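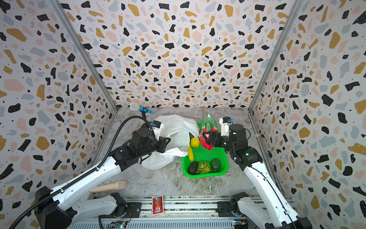 Terrazzo-print walls and a marble-patterned floor

Polish letters coming out as rubbish in old newsletter files

marmaladehat

I look after the back issues for our little Polish club in Mokcombe, and I've been handed a memory stick with 90 newsletters on it, all typed up on somebody's old computer. They're plain text files. On my laptop the ordinary letters are fine but all the Polish ones have gone odd – I get a little raised 3 where there should be an ł, an upside-down question mark for ż, and ê for ę. I've tried changing the font (I even downloaded one called Mazurek that's meant to be good for Polish) and it made no difference at all.

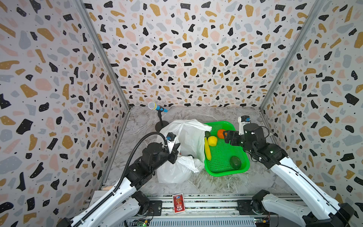 I did start fixing them by hand with find and replace but I only got through 2 issues before I lost the will. I also worry I'll change a real 3 into an ł by accident! Is there a quicker way, or have the proper letters gone for good? I'd like them readable before we put them on the club website.

Posted 2023-12-19

zordale_typist

They haven't gone, don't panic. It's the encoding that's wrong, so no font is going to help you. Those files were almost certainly saved with the old Windows Central European set (you'll see it listed as Windows-1250) and your laptop is reading them as Western European.

I had the same thing in August with my gran's recipes. Make a copy of the whole folder first, then open one in a text editor that lets you pick the encoding when you open it. Choose Central European, check that the ł and ż look right, then save it as UTF-8. Don't save before it looks right.

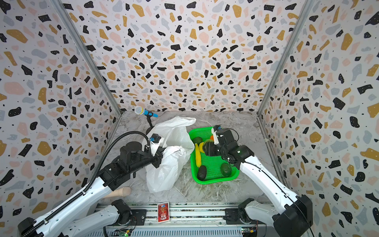 Two white arms with black joints above the marbled floor

If ł, ż and ę come good but ą, ś and ź are still wrong, try ISO 8859-2 instead. The two sets agree on most Polish letters and differ on those, and I wasted an evening finding that out. You may well have a mixture if more than one person did the typing. For that many files you'll want a batch converter, and there are free ones about.
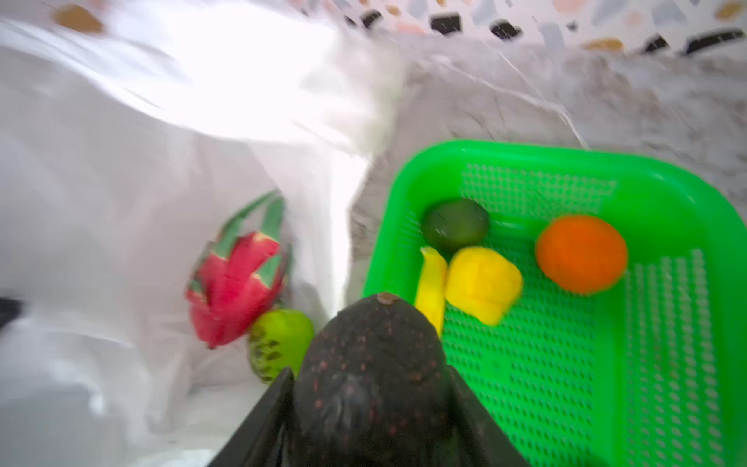 One more thing – the issues you've already done by hand need leaving out of the batch, or go back to the originals for them. Running them through as well will just muddle them again.

bomedwood7

Just retype them?? I did 3 years of our parish magazine that way and quite enjoyed it. Otherwise what the person above said, I suppose. Set your keyboard to Polish (Programmers) and it's right Alt plus the plain letter, except ź, where you press x.

Contact us | © Community Help Pages 2023 | Back to top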